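Community Board > Events > Winter gala tickets, who's going??

rirnura_mom
ok so is anyone from here going to the winter gala at Solanki Hall this year. Tickets went up on the site last night and I can't tell if it's sold out or just broken. Page loads, pick seats, then nothing. Tried on my phone too.

tobyk88
Not sold out. Broken. Same thing happened in the fall with the trivia night. Call the office after 10, they take cards over the phone.

rirnura_mom
thx will do

Zimow_Pete
Went last year. Food was good, speeches went on forever. Four people thanked the same sponsor. If they cut the program down I'd go again, otherwise I'd just as soon mail a check and stay home.

lindenstreet
The speeches are the point though?? It's an honoree event. People get up there because they put in years. Last year the lady who ran the coat closet program talked for six minutes and half my table was crying.

Zimow_Pete
Her six minutes were fine. The forty before it, no.

lindenstreet
fair

hedda.q
Is it still Urmila Dixit running it? She did the auction two years ago and it was really well organized, I won a pie every month for a year. Still think about the March one. Sour cherry.

tobyk88
Yes, Urmila is chair again. She's also the one who moved it to Solanki from the old place, wich I know some people are still mad about.

gravelroad_jen
I'm some people. Old place had parking. Solanki has that tiny lot and then you're walking up the hill in heels in the dark. I said this at the meeting and got told "there's a shuttle." The shuttle is one van.

tobyk88
Two vans this year. It's on the flyer.

gravelroad_jen
ok two vans. for how many people

tobyk88
No idea, ask the office. Hall is bigger, that's why they moved. Last year cleared more than the old place ever did.

gravelroad_jen
Source? Not being snotty, I'd really like to see numbers. Never got a mailing on it

tobyk88
Newsletter. After costs the raffle by itself brought in $1,696. Rest of it is in there too, page 3.

gravelroad_jen
Found it, ok. Still hate the hill.

rirnura_mom
Got through to the office! took 3 tries. Table seats are going fast she said, balcony is wide open. Bringing my sister so going with table. 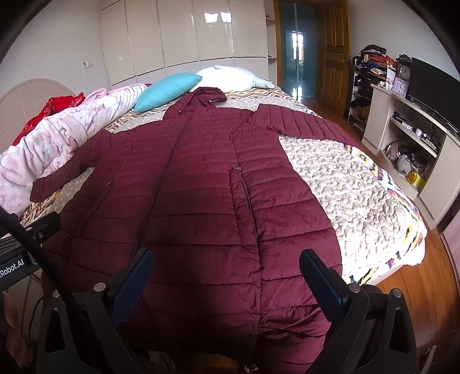

Does the ticket price include dinner?

Table seats come with dinner and one drink, balcony is dessert and coffee only.

hedda.q
Oh that's good to know, I figured balcony got fed too. Would have been hungry and mad.

Zimow_Pete
Who's the band? If it's Skostis again I might cave. They played till almost midnight and the bass player took requests

lindenstreet
Skostis yes! Doors at 6, program at 7, band right after. And I heard the program is shorter, so you have no excuse Pete.

Zimow_Pete
Define shorter

lindenstreet
Two honorees insted of five. Plus the chair's welcome.

Zimow_Pete
Fine. Balcony. I'll eat first.

gravelroad_jen
If anybody is driving from the Rirnura side and has room – I'll chip in for gas and skip the vans completely.

rirnura_mom
We have a seat, message me. Leaving at 5:15 so we get the lot.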